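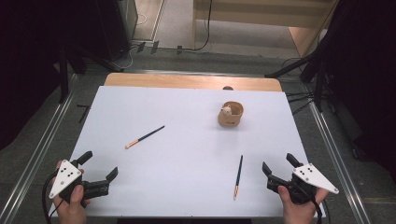 Workshop > Notebook > Vehicle trackers

February, started 8.40am

Saltis units, second batch. Bench test before they go in the Orkside vans. Firmware flashed on all of them last night, no errors in the log but two came back up with the clock wrong. Reset by hand. Check again tomorrow.

Cold start outside by the bins: first fix in 70 seconds. Warm start much quicker, didn't write it down, sorry. Indoors no fix at all near the back wall, same as the old ones.

Reporting interval. Orkside want every 10 seconds with ignition on. Tried it on the Domik SIM for one shift, 1,078 position messages and most of them the van sitting in a depot with the engine running. Silly. Proposed instead: 30 seconds moving, five minutes if speed is zero, plus one message on any turn over 20 degrees. Need to ask whether the dashboard draws the corners properly with that.

Current draw, asleep: 170 microamps. Better than batch one. Awake and sending it jumps about too much for the cheap meter, borrow the good one.

Backup battery is 900 mAh on the label. Pulled main power at 11.15, unit sent the tamper alert straight away – good – then carried on reporting till mid afternoon. Was hoping for longer. May be the interval again, still set to 10 secs when I did this. Repeat with new settings.

Geofence: depot circle too tight. Van parked by the fence "left" the yard four times over lunch without moving. Widen it or add a delay before the alert. I'd go for the delay, the road is right behind and a bigger circle will catch vans just driving past.

Ignition wire – colour on the Wongsuwan harness does NOT match the sheet. Sheet says white, harness has yellow. Metered it to be sure, yellow is right. Have scribbled on the wall copy, somebody please fix the proper file.

Antenna under the dash is fine, behind the metal bracket is useless. Dont let the fitters put it there again.

To do
- clocks on the two odd ones
- battery test again, 30 sec interval
- order more inline fuses, down to the last bag
- email Wongsuwan re harness sheet
- speed readng vs speedo on a real road, not the car park

3 comments | 0 shares

This site uses cookies to keep you logged in. Accept | Settings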